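Small Parts, Happy Bench

I love a tidy workbench, and the cheapest trick I know is a tray! Shallow ones are best (you can see right to the bottom), and a bright color means a dropped screw shows up fast. I keep three on the go: one for the job, one for spares, one for bits I can't name yet.

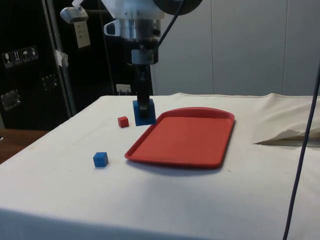 A red tray on a white-covered table, with a big blue block beside it.

Cover the bench with something pale before you start, an old sheet is great, and shake it out over the trash when you're done. For drawers that stick, rub a candle stub along the runners. Works like a dream! Ngaio Tautahi wrote in to say bar soap does the job too, and I'm trying it on the hall dresser next.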